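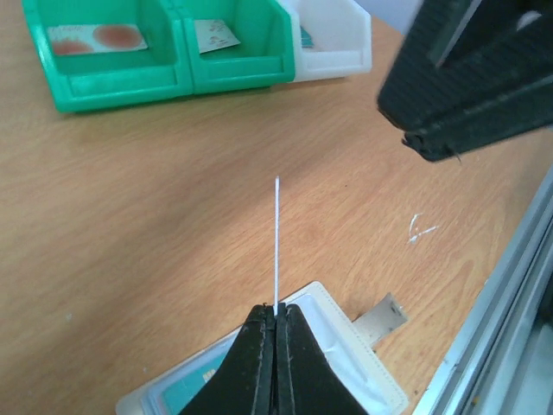
Temoraは、薄物・細物の双腕マニピュレーションを対象とする研究開発会社である。カード、小袋、細い棒材など、剛性と把持代がともに小さい物品の取り出しと収納を扱う。事業は手法の研究、評価用データの取得、および共同研究先への技術移転からなる。

## 研究の対象

薄物の把持では、机面と物品の隙間が指先の厚みを下回ることが多い。透明なスリーブやホルダーに収まったカードの場合、表面の反射と屈折により、外部カメラの深度値は欠損しやすい。当社は深度値に依存しない方式を採用し、手首カメラのカラー画像と指の開閉量のみを入力として、両腕の動作を逐次生成する。

## 手法「Sundomby」

Sundombyは、遠隔操作による実演から学習する模倣学習の手法である。構成は次の2段からなる。

- **接近段**:手首カメラの画像から、物品の縁と容器の縁の相対姿勢を推定し、指先を縁の近傍まで移動させる。
- **接触段**:指の開閉量の時系列から接触の有無を判定し、短い周期で動作を更新する。片腕が容器または物品を押さえ、他方の腕が引き抜きまたは挿入を行う。

段の切り替えは固定の距離閾値によらず、縁の推定誤差の分散に基づいて決定する。透明部材が画像の大半を占める場合、分散は反射の位置に応じて変動する。このため、接近段では直前の複数の画像を併せて参照する。

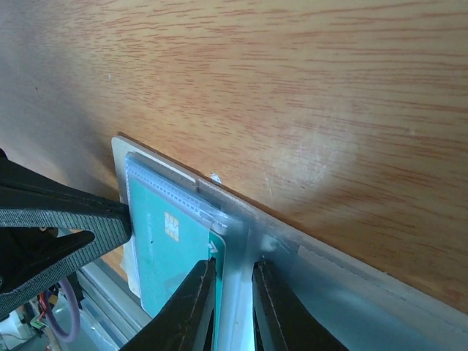 透明部のあるホルダーに収めたティール色のカードと、両腕のグリッパー

## 学習データと結果

学習には、当社で取得した実演2417件を用いた。評価は学習に含まれない配置で310試行を実施し、失敗は51試行であった。失敗の内訳では、スリーブの縁とカードの縁の取り違えが最も多く、棒材の把持中の回転がこれに次ぐ。前者は接近段の推定に、後者は指先の形状に起因すると考えている。

カード面の印刷は学習時に色調を無作為に変化させており、絵柄そのものは手がかりとして使用しない。ICチップの端子部については、姿勢推定の補助特徴として利用できることを確認したが、端子部のないカードにも適用するため、標準構成には含めていない。

## 作業環境

実験は木製天板の作業台で行う。物品の供給には前面の開いた樹脂製のビンを用いる。照明は意図的に均一化していない。天板に生じる影と反射光を含む条件で実演を取得し、同じ条件で評価する。

手首カメラの較正は、グリッパーの指先を交換するたびに実施する。較正後の確認には細い棒材を用い、把持した状態で先端の画像上の位置を記録する。位置が基準範囲を外れた場合、当該セッションの実演は学習に使用しない。

## 拠点と連携

研究拠点はDrorktonに置く。評価手順の策定と実演データの品質検査は、Rampersadと共同で行っている。3月には評価手順書を改訂し、試行の中断条件と、再把持を1試行に含める範囲を明文化した。

## 現在の課題

両腕の指先が同一のホルダー上で近接する場合、一方の手首カメラの視野が他方の腕によって遮られる。現行の構成では、遮られた側の推定を保持したまま動作を継続する。遮蔽が長く続く場合の復帰動作は実装中であり、上記の結果には含まれていない。

共同研究および評価手順書の提供に関する問い合わせは、研究企画窓口で受け付けている。対象物品の寸法、材質、包装の有無を記載のうえ連絡されたい。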